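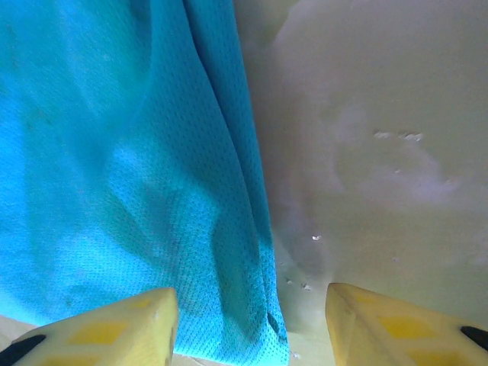
Pre-purchase inspection checklist, cloth handling cell
Site: Cinmont finishing room
Date of walk-through: 22/11/2021
Filled in by: Ásgeirsdóttir

I did this one with a pencil and a cup of coffee and typed it up later, so the comments ramble a bit. Anything marked HOLD has to be sorted out before I'll put my name on the order. Anything marked BUY goes in the January budget.

1. Gripper fingers
Tips free of cracks and chips: OK
Fasteners tight: OK
Rubber pads glued down at every edge: HOLD
Spare set on the shelf: NO, BUY

Comments: I pushed at the pads with my thumbnail and one corner lifted. It isn't much, but a lifted corner on mesh is asking for a snag, and then somebody has to go in and untangle it. I'd like 2 full sets of spares in the order. Isden sells the fingers with the pads already on, or the pads by themselves, and the pads by themselves are a lot cheaper if you don't mind an afternoon with glue (I don't!). Let's get one set of each and see how the glued ones hold up.

2. Wrist camera
Mount solid when wiggled: OK
Lens clean: OK after wiping
Cable has slack at full reach: OK, just
Picture usable close up: see comments

Comments: The turquoise mesh is a good test cloth and I want to keep it as our reference piece. You can make out the little holes nicely along the folds, but the picture goes soft higher up on the cloth. Can we live with that? For picking, I think so. For checking the fabric for flaws, no way, and I know the plan has a line in it that says we'd save money by using the same camera for both. Please take that line out, or price a second camera on a fixed stand. I've put down 400 dollars as a placeholder and I'm waiting on a real quote from Cukuvel.

3. Work surface
Flat and level: OK
No sharp edges where cloth can catch: OK
Clean: NO
Surface finish sound: HOLD

Comments: It's the pale top I keep going back to. There's a whitish smudge on it and some little white flecks, and I can't tell from looking whether those are crumbs of something or the finish chipping. If it's crumbs, great, that's a wipe and a dustpan. If it's the finish, we need a new top before we spend anything else, and there's no line for one in the current plan. I've added 200 for a replacement top so we aren't caught short. If it wipes off, give me the money back and I'll spend it on bins.

4. Test cloth
Matches what we run in production: OK, near enough
Free of marks: NO
Labeled and stored flat: NO

Comments: There's a small dark spot on the blue mesh, down low near the edge. Could be a stain, could be grease from the cell, and I'd really like to know which one before we put customer fabric anywhere near it. HOLD until someone has run a white rag over the fingers and the wrist and told me what color it came out. Also, please buy more test cloth. One piece is silly for a station that's meant to be doing this all day long. I'd take a light color next time so marks show up faster.

5. Guarding and stops
Emergency stop within reach from both sides: HOLD
Stop button tested: OK
Floor marked: NO
Guard panels priced: OK

Comments: You can reach the stop just fine from the front. From the back you have to lean in, and leaning in is exactly what I don't want people doing. A second button is cheap. The wiring is where the money goes, so ask Cukuvel to quote it together with the panels (last time we did those separately and paid for two visits, grr). Floor tape we have, it's in the cage behind the compressor.

6. Paperwork and planning
Risk assessment started: OK
Training time in the budget: NO
Service contract compared: PARTLY

Comments: The plan has the machine, the shipping and the install, and then it just stops. I need training time in there for both shifts. I also want the service contract from Isden read properly, down to the small print on response times. It says 30 days' notice to cancel in one place and something longer on the back page, so they need to pick one.

Open before order
Lifted pad corner
White flecks on the work surface
Dark spot on the test cloth
Second stop button quote
Cancellation terms

Send your answers to me at the finishing room desk and I'll update this page as they come in. Budget sheet is in the shared folder under Cinmont, second tab.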